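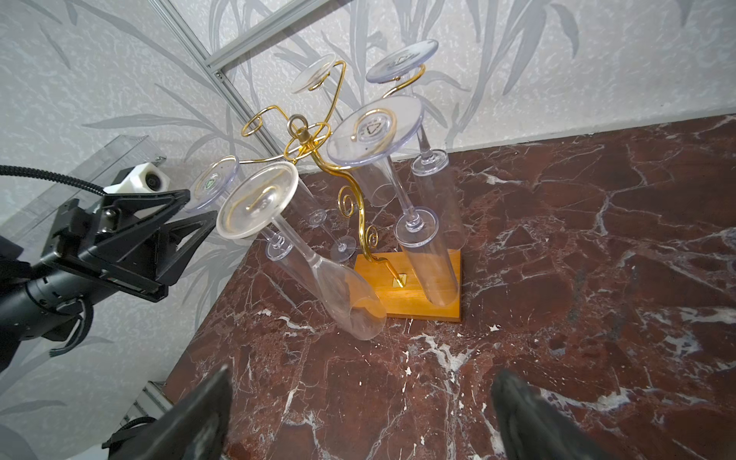

Can plastic champagne flutes go on a hanging rack that was made for glass ones?
They can, as long as the foot is wide enough to sit in the wire loop and you don't mind them swinging a bit, plastic being so light.

Workshop > Notebook > Drying and storage > Flutes on the scroll rack

Last updated: April, late afternoon

Back on the flutes today. I wanted to get the scroll rack written up before it goes back to the Lesville shelf, and I've been putting that off (sorry to whoever has been waiting for the counter space).

It's the one with the honey-colored wood block, the gold stem with the curls and the wire arms coming off the top. Flutes hang upside down by the foot. I love how it looks on the dark marble, I'll say that right away, and I know looks aren't what the Pirkolport order is about, but come on, it's pretty!

Weighed it before lunch. 2,416 g bare, 2,596 g with the plastic flutes on, so nearly all of the weight is the rack itself. With real glass the balance would be a different story and I want to redo this once we have some.

Loading: go around in opposite pairs. I filled one side first, out of habit, and then kept nudging the others out of the way with my knuckles. The bowls are long and they want to lean on each other. Slide the stem in from the open side of the loop, let the foot settle, let go slowly. Feet aren't all going to sit level and I've stopped fussing over it. If one hangs crooked, turn it a little by the stem and leave the wire alone. I bent an arm on the Trilero rack in exactly this way and it has never been right again.

Clearance is my main gripe. A long flute on a low arm gets its rim very near the counter, and near the wood too. Plastic doesn't mind a tap. But drips landing on the block, I do mind. I put a folded dish towel under the whole thing for the wet run and the base was fine afterward, though the towel got bunched up against it and I had to lift everything to pull it straight. Next time, a flat tray.

Wet run was hand wash, lukewarm, rinse, one good shake each, then up on the arms. Dry on the outside in 50 minutes. The inside took longer down at the narrow end by the stem, still a few beads in there when I checked, so I gave it until after coffee. Standing upright on a towel they were worse, with a little puddle in the bottom that I had to chase with a twisted paper towel. Hanging wins for me.

The triangle marks molded into the feet hold a drop of water each, by the way. With the flutes upside down that's the side facing up. Quick wipe with a cloth, done.

To do:
- try the Aranda flutes, the foot looks narrower and I think they may slip through
- borrow a flat tray, up to 4 cm deep is OK under the arms if we raise the base
- rub a bit of oil into the wood, test on the underside first
- ask whether the brass plaque gets polished or left alone

Rack is staying on the marble until the Aranda flutes are washed. Please don't hang mugs on it.

This site uses cookies to remember your notebook settings. Accept | Manage preferences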